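Tukeck-Forum > Finanzen im Haushalt > Rücklagen und Sparformen

Thema: Rücklage für Hausrat - eigenes Unterkonto oder gemeinsamer Topf?

Pidex_Nord
Verfasst am Fr., 3. Februar

Sehr geehrte Mitglieder,

im Zuge der jährlichen Überprüfung unseres Haushaltsplans stellt sich die Frage, ob die Rücklage für Hausrat weiterhin getrennt vom allgemeinen Notgroschen geführt werden soll. Der Haushalt umfasst zwei Erwachsene. Der Notgroschen beträgt derzeit 3000 Euro und liegt auf einem Tagesgeldkonto. Für Hausrat, Küchenausstattung und kleinere Elektrogeräte besteht ein Unterkonto, das zum Jahresende einen Stand von 685 Euro aufwies.

Die Verwaltung beider Konten verursacht keinen nennenswerten Aufwand. Gleichwohl wird die Trennung innerhalb unseres Haushalts unterschiedlich beurteilt. Um Stellungnahmen, nach Möglichkeit mit Angabe der eigenen Handhabung, wird gebeten.

Mit freundlichen Grüßen

Hattar71

Guten Tag,

die Trennung ist aus meiner Sicht beizubehalten. Der Notgroschen dient der Absicherung gegen Einkommensausfall und unvorhergesehene größere Belastungen. Der Ersatz von Hausrat ist dagegen dem Grunde nach vorhersehbar, lediglich der Zeitpunkt steht nicht fest. Wer beides vermengt, wird nach zwei oder drei Anschaffungen nicht mehr feststellen können, wie hoch die eigentliche Absicherung noch ist.

In unserem Haushalt wird monatlich ein gleichbleibender Betrag per Dauerauftrag überwiesen. Im August wird der Betrag überprüft und gegebenenfalls angepasst.

Kontenplan_Rusville

Dieser Auffassung kann ich mich nicht anschließen. Jedes weitere Unterkonto erhöht die Zahl der Positionen, die abgestimmt werden müssen. Bei einem Zweipersonenhaushalt mit geordnetem Haushaltsbuch genügt eine rechnerische Trennung: ein Konto, zwei Spalten. Der Nachweis ist derselbe.

Hinzu kommt, dass Kleinstausgaben nach meiner Erfahrung überhaupt nicht aus Rücklagen bestritten werden sollten. Besteck, Geschirrtücher oder Glühbirnen gehören in den laufenden Monat.

Hattar71

Die rechnerische Trennung setzt voraus, dass das Haushaltsbuch lückenlos geführt wird. Das ist in vielen Haushalten nicht der Fall. Ein gesondertes Konto bleibt auch dann aussagekräftig, wenn drei Wochen lang kein Eintrag erfolgt ist.

Hinsichtlich der Kleinstausgaben stimme ich nur teilweise zu. Ein einzelnes Stück fällt nicht ins Gewicht. Wird jedoch ein vollständiger Satz ersetzt, ist der laufende Monat rasch überzeichnet.

Umlage_und_Zins

Guten Tag in die Runde,

zur Abgrenzung möchte ich unsere Regelung mitteilen. Maßgeblich ist ausschließlich, ob eine Anschaffung in jedem Monat anfallen könnte. Lebensmittel, Reinigungsmittel und Drogeriewaren sind Verbrauch. Besteck, Töpfe und Textilien sind Hausrat, unabhängig vom Preis des einzelnen Gegenstands. Im vergangenen Jahr wurden in unserem Haushalt nach dieser Abgrenzung 176 Euro für die Küche aus der Rücklage entnommen.
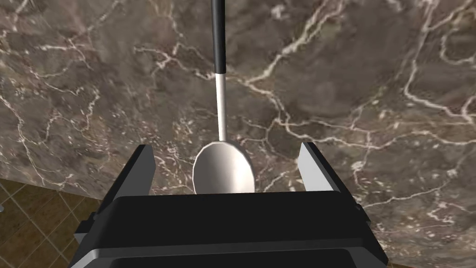 Besteck: Löffel mit schwarzem Griffteil

Die Belege werden bei uns bis zum Ablauf der Gewährleistung in einer Mappe aufbewahrt und erst danach vernichtet. Entnahmen werden mit Datum und Verwendungszweck vermerkt. Eine Mindestgrenze gibt es nicht - sie hat sich bei uns nicht bewährt, da sie zu ständigen Auslegungsfragen führte.

Kontenplan_Rusville

Ohne Mindestgrenze wird die Rücklage nach meinem Dafürhalten zu einem zweiten Girokonto. Ich halte es für zweckmäßiger, Beträge unterhalb einer selbst gewählten Schwelle stets dem laufenden Monat zuzuordnen. Die genannten Auslegungsfragen sind mir in elf Jahren nicht begegnet.

Umlage_und_Zins

Das mag von der Zahl der Beteiligten abhängen. In unserem Haushalt leben fünf Personen, von denen vier regelmäßig einkaufen.

Pidex_Nord

Sehr geehrte Mitglieder,

für die ausführlichen Stellungnahmen wird gedankt. Die Trennung der Konten wird vorerst beibehalten. Die Abgrenzung nach der Art des Gegenstands erscheint uns nachvollziehbar, über eine Mindestgrenze besteht im Haushalt weiterhin keine Einigkeit.

Offen ist noch die Frage der Obergrenze. Soll das Unterkonto nach Erreichen eines bestimmten Standes weiter bespart oder der Dauerauftrag ausgesetzt werden?

Hattar71

Aussetzen und den freiwerdenden Betrag dem Notgroschen zuführen. Bei uns wurde die Obergrenze anhand des teuersten Geräts festgelegt, dessen Ersatz aus der Rücklage möglich sein soll, in unserem Fall der Waschmaschine.

Kontenplan_Rusville

In diesem Punkt besteht Übereinstimmung. Ich weise lediglich darauf hin, dass ein ausgesetzter Dauerauftrag erfahrungsgemäß vergessen wird. Ein Vermerk im Kalender ist anzuraten.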